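The great mug cull

When we moved to Fulthorpe we had one cupboard for mugs and glasses together, and I remember thinking that was generous. Fast forward to this August and I couldn't open the door without something sliding towards my face. Freebies from work, the set from Kjærgaard that we got as a wedding present (lovely, far too small for a proper tea), souvenir ones from every seaside town between here and Beltport. I'd had enough.

So I got them all out at 9 in the morning, before anyone else was up, and put them on the floor in rows. I only let myself keep the ones I'd be cross to find in the dishwasher when I wanted them -- that was the whole rule. The rest went into boxes for the charity shop in Naven, apart from one with a chipped rim that now has pens in it.

And then I treated myself to a mug tree! My gran had one, and I'd always filed them under things that belong next to a bread bin and a tea cosy, but I do like it. It's a plain one in pale wood, with a square base with nice soft corners and round pegs coming off a thick post. The first mug to go on was my white one with the black handle, which is the one I reach for every single morning.
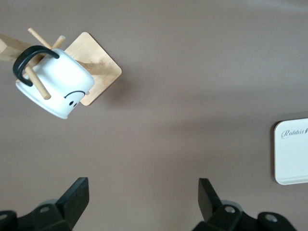 My sister, when I told her all this over the phone, wanted to know why I'd bother with a tree when hooks under the cupboard would do the same job and leave the worktop clear. She put hers up five years ago and hasn't lost a mug yet.

Fair point, but we rent, and I'm not drilling into anything until I've had it in writing from the landlord (still waiting on the bathroom blind, thank you). Also I like being able to pick the whole lot up and wipe underneath.

The cupboard now has glasses in it and an entire empty shelf, which I've been opening the door to look at. My other half has already suggested it would be perfect for his protein shaker collection. It would not. I'm thinking teapots, or possibly the big jug that lives on top of the fridge gathering dust.

Next up is the drawer with the takeaway menus and dead batteries -- wish me luck.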